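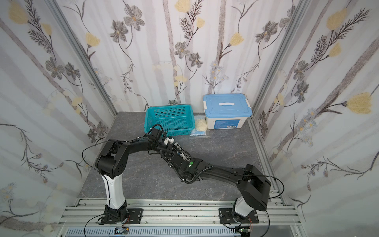
Jumura's winter clothing exchange will move to the old Carvalho shoe store on the main street this October, after outgrowing the library basement where it has been held for the past four years.

The exchange lets residents drop off coats, sweaters, hats and blankets they no longer need and pick up others at no charge. Last season 593 households took part and 3,542 items changed hands, according to a summary given to the town council.

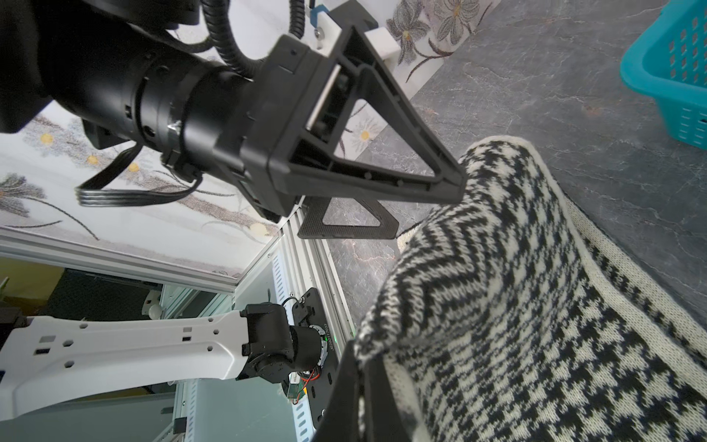 Malathi Devadiga, who runs the exchange, said the basement had become too tight for the number of people coming through. On the busiest mornings the line went up the stairs and out to the parking lot.

"We had people trying on coats in the stairwell," Devadiga said. "It was fine when we started. By last winter it was a real problem, mostly for parents with strollers."

The store has been vacant since spring. Its owners are letting the town use the ground floor through the end of March and will charge only for heat and electricity. The council voted to cover those costs out of the recreation budget. 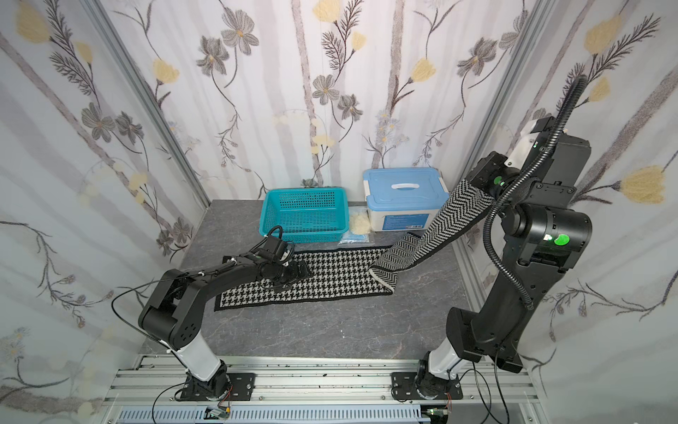

Drop-off rules are mostly the same as before. Clothing should be washed and folded, and zippers should work. Pillows and mattress covers will not be taken. Children's snow boots are being accepted for the first time - pairs only, tied together at the laces.

Doors will open at 9 a.m. and close at 1 p.m. Evening hours may be added in January if enough helpers sign up. The exchange has nearly 80 people on its list now, but many can work only one shift a month.

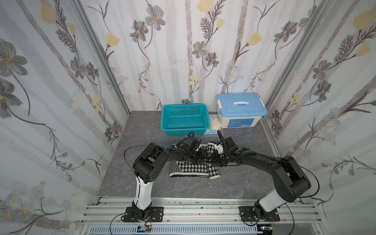

Council member Oluwaseun Ugwu asked whether the exchange could stay in the building past March. Devadiga said she would like that, but the owners are still looking for a paying tenant.

Parking is available behind the store, with the entrance on the alley side. Leftover items will go to the shelter in Preltutau at the end of the season, as they did last year.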